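Crabtree Table Surfaces, data card
Release: December 2023
Maintainer: Obadia Odera

Contents
The collection holds 803 short recordings of work at covered tables: laying out a sheet or covering, smoothing it, and clearing it away. Lighting was left as found, and dim sessions were retained.

Annotation
Each recording carries one label for the activity and one for the state of the surface (flat, rippled, creased). Rafsan Ranasinghe reviewed 183 recordings a second time. Where the material of a covering could not be established, the field reads "pale, unspecified."

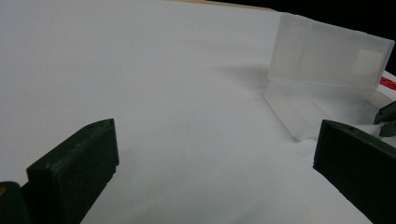

Small specks and smudges are not labeled. Corrections should cite the recording number and be sent to the maintainer.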